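Keeping the desk in order: an interview with the workplace services team at Nesevent

The question of what employees may keep at their desks is rarely given a policy of its own.
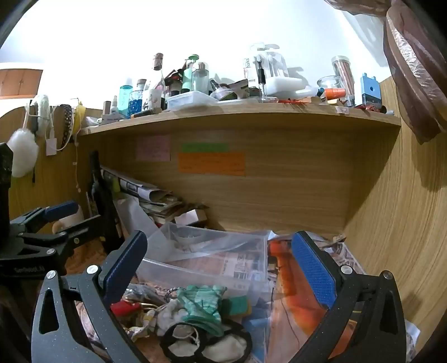
At Nesevent, it has had one since May. The document is short, running to 3 pages, and applies to the 142 fixed desks on the two upper floors of the Morelli building. It was drawn up by the workplace services team after a survey of staff in which storage was raised more often than lighting, noise or temperature. The head of the team agreed to discuss the policy and the thinking behind it on behalf of the department.

The starting point, she explained, was the desk cubby: the recessed compartment with a shelf above it that forms part of most individual workstations in the building. "The cubby was specified for paper," she said. "When the furniture was ordered, people had folders, trays and reference books. Those have largely gone, and the space has been taken up by personal belongings. A shelf that was designed for files now holds bottles, cups and food containers, and it was never going to hold them tidily."

She was careful to state that the department does not regard personal belongings as a problem. An earlier clear-desk rule, under which all items had to be removed at the end of the working day, was withdrawn after a single season. Lockers on the ground floor were too small for the quantity of material involved, and staff resented carrying a cup and a bottle down two flights of stairs each evening. "We had created a queue at the lockers and very little else," she said. "The desks looked bare at six o'clock and exactly the same as before by ten the next morning."

The present policy takes the shelf as its main concern. Employees are asked to keep tall items towards the back and low items at the front, to stand bottles upright, and to store anything containing liquid with its lid or stopper in place. Bottles laid on their sides account for a good share of the cleaning requests received by the department. In the last full year the team logged 613 such requests from the upper floors, covering spills, stains and swollen board.

"A bottle leaning against a packet is the typical case," she said. "It has been put back in a hurry, there was no gap for it, and it rests on whatever is next to it. We ask people to look at the shelf once a week and take away what they have finished with. In most cases that frees enough room for everything to stand up."

The weight of stored items is also addressed. Certain of the longer shelves are no longer level, and the department has asked that heavy objects be moved to the desk surface or the compartment below. Grolow, the contractor responsible for the furniture, inspects the shelves twice a year and replaces fixings where required. The head of the team noted that a replacement shelf is simple to fit once it has been cleared, and that clearing it is usually the longest part of the work. Employees are now given two working days' notice of an inspection, together with a box in which to place their belongings.

Asked about paper notes, she said that this section of the policy had produced the most correspondence. The first draft proposed that notes be restricted to a pinboard. Staff objected that a note fixed to the back panel of the cubby is at eye level when one is seated, and that a pinboard on a shared wall serves a different purpose. The proposal was removed. Adhesive notes may be placed on the back panel in any number, provided that they carry no passwords or client details.

"Several people wrote to say that they use the colours as a system," she said. "Pink for telephone calls, orange for matters awaiting a reply, and so on. The systems differ from desk to desk and we have no wish to standardise them. Our only request is that old notes come down when the matter is closed. The adhesive marks the board if it is left for a long time."

Drinking vessels form a separate heading. Cups, tumblers and bottles may be kept on the shelf overnight if they are empty and clean. The kitchens on both floors were refitted by Filtlow with deeper sinks and a drying rack, and the department had hoped that this would reduce the number of cups kept at desks. It has not done so to any great extent. "People are attached to a particular cup," she said. "They do not want to find it in use by a colleague, and I have some sympathy with that. If it has been washed, it may as well live on the shelf."

Spray bottles and other cleaning products brought from home are permitted in small sizes, and must be labelled. Larger containers are to be handed to the cleaning staff. Food should be kept in a closed container and taken home before any period of leave. Pens and similar small items should be kept clear of the shelf edge, from which they are readily knocked to the floor.

The cost of the measures has been modest. The department spent £2,244 on shallow trays, shelf liners and bottle holders, which are issued on request from the service desk. Take-up has been uneven. The liners were claimed within a fortnight, while most of the bottle holders remain in the stock room, having proved too narrow for the wider reusable bottles that many employees favour. A different model is under consideration.

The policy will be reviewed after its first year. The head of the team expects the wording on inspections to be revised, and would like to add a paragraph on desks shared between part-time colleagues, where one shelf must serve two people. A proposal to divide such shelves with a removable panel has been tested at four desks on the first floor. Comments from the staff concerned are being collected and may be sent to the workplace services inbox until the end of the trial.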